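Home » Trips » A Morning at the Hodia Paper Bag Works

Posted Jan 16, 2022 by Tyra Nordin

I went to the Hodia works in September with two friends from my bookbinding class, Lovisa Engström and Sepehr Akbari. The works makes paper carrier bags and flat pharmacy bags, and it opens to visitors twice a year. You book by email, they send a list of rules, and you have to wear closed shoes. The visit is free. Parking is behind the building, on gravel, and the sign for it faces the wrong way if you come from the station side.

There were 11 of us in the group. Our guide was Märta Isaksson, who started there on the night shift and now runs the folding hall. She gave us earplugs and took us first to the reel store, where the paper comes in. A full reel weighs 854 kilos. They are stacked on end and moved with a clamp truck, and we had to stay behind a yellow line while one was brought down. The store is kept at a steady humidity because dry paper cracks at the fold. Lovisa asked if the same thing happens in winter at home with endpapers, and Märta said it would, and that a bowl of water near the stack helps.

From there we went to the folding hall. It has three lines, two of them new and one older machine everybody calls Pirner after the man who set it up. Pirner is slower but makes the narrow bags with a deep gusset that the newer lines can't do. The paper runs off the reel, gets a strip of paste down one edge, is pulled into a tube over a steel former, and is cut to length. The bottom is folded and pasted last. On the former you can see where the gusset is pushed in from each side by a thin wheel. I had always assumed the gusset was made after the tube. It is made at the same time.

The noise was more than I expected and most of the talking was done in the corridor afterward.

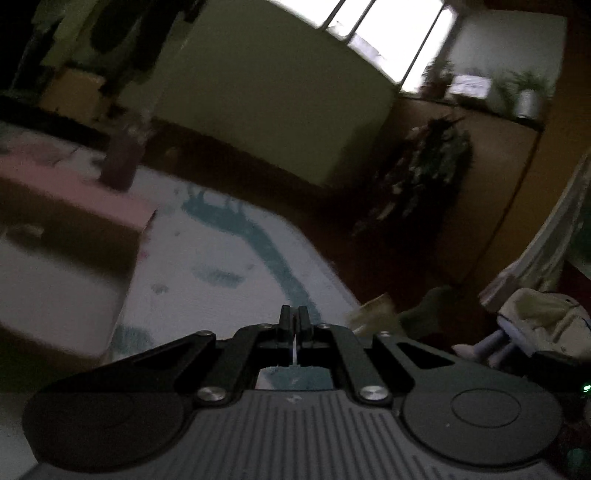
Can you buy bags directly from the works?
There is a small counter by the entrance that sells seconds in bundles of 500, cash or card, and it stays open for an hour after each tour.

Handles are put on in a separate room. Twisted handles are made there from narrow strips of paper, wound tight and glued to a patch, and the patch is glued inside the mouth of the bag. Flat handles come in ready made from a supplier called Vermeulen. Märta handed out both kinds and let us pull on them. The twisted ones held longer. She said most complaints they get are about handles, and most of those come from shops that overfill the bag and then lift it by one side.

The test bench was the part I liked best. A bag is loaded with sand, hung from two hooks, and jerked up and down until something gives. While we stood there one lasted 27 pulls before the bottom opened. Lleucu Gethin, who does the testing, writes the result on the bag itself and keeps it on a shelf until the end of the month. She showed us that the bottom nearly always goes at the same corner, where the paste strip ends.

We also saw the printing room, but only through the window, as the inks were being changed. There is a single printing press for small orders. Large orders are printed on the reel before they arrive. The code along the bottom fold of a bag gives the line and the shift, and the man who stamps it is known as Coder on the staff board, so I never learned his real name.

Coffee was in the canteen, with cinnamon rolls, and we got a sheet on how to store paper bags at home. Keep them flat, away from the stove, and don't stand anything on the fold. A bag that has been crushed once will crease in the same places each time, and the gusset goes first. Sepehr uses his old ones to line drawers. I cut mine up for practice covers, and the heavier stock takes paste very well if you let it rest under a board overnight.

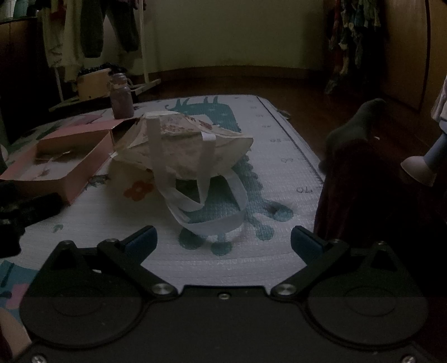 A cream-colored bag with the gusset folded and creased.

The tour took a little under two hours. It isn't suitable for small children because of the noise, and there are steps down to the reel store with no lift. The next open day is in spring, and bookings go through the same email address as before. We drove home by the lake road and stopped for soup.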